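4. Washing and drying bedding on the Staltance

Read section 3 (levelling and hoses) first. A machine that rocks on its feet will not spin a wet blanket properly, whatever programme you pick, and no setting in this section will put that right.

The guide printed by the maker says that all household bedding can be washed on the Bedding programme. We doubt it. Mayu Ishida ran this section past her own machine before we put it up, and several of the steps below differ from the printed ones for that reason. Where we disagree with the maker we say so, and you can make up your own mind.

4.1 Before you load

1. Read the care label on each item. If the label has been cut out, treat the item as delicate.
2. Shake each item out of doors or over a bath. Hair and crumbs end up in the filter, and the filter on this model is small.
3. Close zips and poppers. Turn duvet covers inside out and do up the bottom edge, or you will find every sock in the load inside them.
4. Sort by cloth before you sort by colour. Fleece, towelling and plain cotton hold very different amounts of water.

Note: The printed guide tells you to sort by colour only. It then has a whole page on what to do when the drum stops because the load is uneven. We think the two are connected.

CAUTION: Do not wash anything with an electric element in it unless its own label says you may. The word "blanket" on the programme dial does not cover electric blankets.

4.2 Choosing a programme

1. Turn the dial to Bedding for cotton sheets, pillowcases and covers.
2. Turn the dial to Easy Care for fleece. Set the temperature to 30 unless the label says otherwise.
3. Turn the dial to Cotton for towels. Wash them apart from fleece.
4. Press Spin until the speed you want is lit.
5. Press Start and wait for the click of the door lock.

The Bedding programme also has an option called Fresh Plus. According to the sales leaflet it "lifts and renews" the fibres. As far as we can tell it adds a rinse. If anyone in your house has sensitive skin, the extra rinse may be worth having. We would not pay for it in time and water otherwise.

Note: The display shows the time left. Do not plan your afternoon by it. The figure is a guess made at the start, and it will sit on 7 minutes for a good deal longer than 7 minutes while the machine tries to balance the load.

4.3 Detergent

1. Pull the drawer out until it stops.
2. Put powder in the left compartment, or fit the flap and pour liquid behind it.
3. For a full load of sheets, use 80 ml of liquid in hard water. Use half that for fleece.
4. Push the drawer fully home.

You will see advice to use a dose and a half for bedding. Much of that advice is printed on bottles of detergent. Too much leaves a film that makes towels stiff and fleece dull, and people then buy softener to cure it.

CAUTION: Do not use fabric softener on towels or fleece. It coats the fibres, and a coated towel does not dry you well. The compartment marked with a flower may be left empty for the life of the machine without harm.

The Rilidora descaling tablets that come in the welcome pack are a separate matter. The packet says one in every wash. We tried a box, found no difference we could swear to, and went back to an empty hot wash once a month. If your water is very hard you may find otherwise.

4.4 Drying

1. Take the load out as soon as the door unlocks. Creases set while it sits.
2. Pull each item apart from the others and give it a good shake.
3. Spread it out for a minute or two before it goes on the line. Look for stains that have not shifted. Once a stain has been through a tumble dryer it is much harder to get out.
4. Hang fleece by the long edge over two lines. One line leaves a ridge down the middle.
5. Dry towels in moving air if you can.

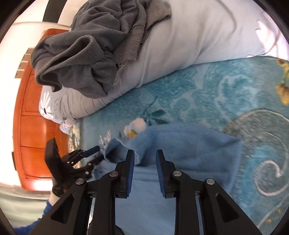 6. If you must tumble dry, use Low for fleece and stop early. High heat mats the pile, and no amount of brushing will bring it back.

Note: The Sensor Dry setting is meant to stop when the load is dry. It measures the cloth that happens to touch the sensor. With a large cover wrapped round everything else, that may be the only dry part of the load. Open the door, feel the middle, and add time by hand if you need to.

CAUTION: Never leave a dryer running when you go out or go to bed. Clean the lint screen after every load, including short ones.

4.5 Putting bedding away

1. Make sure each item is dry right through. Press a thick fold between your hands. If it feels cool, give it another few hours.
2. Fold loosely and store in cotton or on an open shelf.
3. Leave some room between piles.

Vacuum bags save space, and we have nothing against them for a house move. We are less keen for a whole winter. The Pilis bags we used let air back in by March, and the things inside came out with hard creases. Scented sachets cover a musty smell without dealing with the damp behind it.

4.6 If the spin will not start

1. Press and hold Pause until the door unlocks.
2. Take out the largest item and untwist it.
3. Put it back loosely, with a second item of about the same weight opposite.
4. Select Spin only and press Start.
5. If it fails again, wring out what you can, check the filter (section 6.2) and try at a lower speed.

The helpline at Sedgwick will suggest a visit at this point. Try the steps above twice before you book one. The call-out fee is not refunded if the engineer finds no fault, and an unbalanced blanket does not count as a fault.

Section last checked 18 Nov 2023. For door seal and filter care, go to section 6.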